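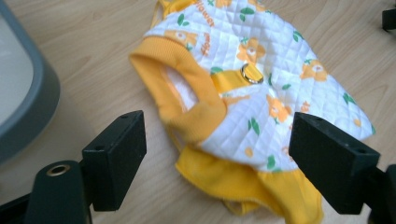 Figure 1. Quilted dog vest with yellow ribbed trim, laid on a wooden tabletop.

4. Attendance and Rink Scheduling

4.1 Setting and data

The analysis in this section covers amateur ice hockey at two rinks, Stakar and Sorkero, which share a regional league and draw their players from the same set of towns. Stakar has a single ice sheet and closes its doors when the last game ends. Sorkero has two sheets and stays open for public skating between games. Records were kept by the rink offices and cover 216 league games played over 4 seasons. Exhibition games and games moved to another rink on short notice were left out, as were games for which the gate count was missing.

For each game we recorded the starting time, the opponent, the league position of both teams, the result of the home team's previous game, and paid attendance. Season ticket holders were counted only if they entered the building. Youth players admitted free in team jackets were counted separately and do not appear in the totals below.

4.2 Starting time

Starting time had a stronger link to attendance than league position did. Games that began before 6 p.m. drew larger crowds at both rinks, and the difference held in seasons when the home team finished near the bottom of the table. The largest crowd in the records, 258 paying spectators, came to Sorkero for a 5 p.m. game between two teams that had already missed the playoffs. Late games at Stakar drew the smallest crowds, and the visiting side often made up a large share of them.

A recent loss had little effect on the next home gate. Longer losing runs did reduce attendance, but slowly, and mainly among people who bought tickets at the door. Season ticket holders came at much the same rate through good and bad months. The Van Beek ticketing system, in use at both rinks, does not record the age of the buyer, and we are therefore unable to say whether families account for the early-game crowds.
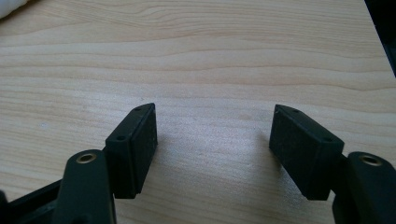
Ice quality was considered as a second influence on the timing of games. Rink staff at Stakar prefer a long gap between the afternoon skating session and the first game, so that the surface can be shaved and flooded twice. The marks left by a public session run in every direction and cross one another, and a single flood does not always remove them. On a surface prepared in one pass, shallow ripples may remain, curving and drawing together much as the darker lines do in the wooden tabletop shown here. Players reported that the puck was harder to control on such ice, particularly on long passes. Spectators did not mention it in their replies to the Stisulus survey.

4.3 Limits of the records

Both rinks changed their ticket prices during the period studied, and Sorkero did so in September, shortly before league play began. Price and starting time cannot be fully separated for that season. We repeated the comparison without it and found the same pattern, although the gap between early and late games was smaller. Weather was not recorded at either rink.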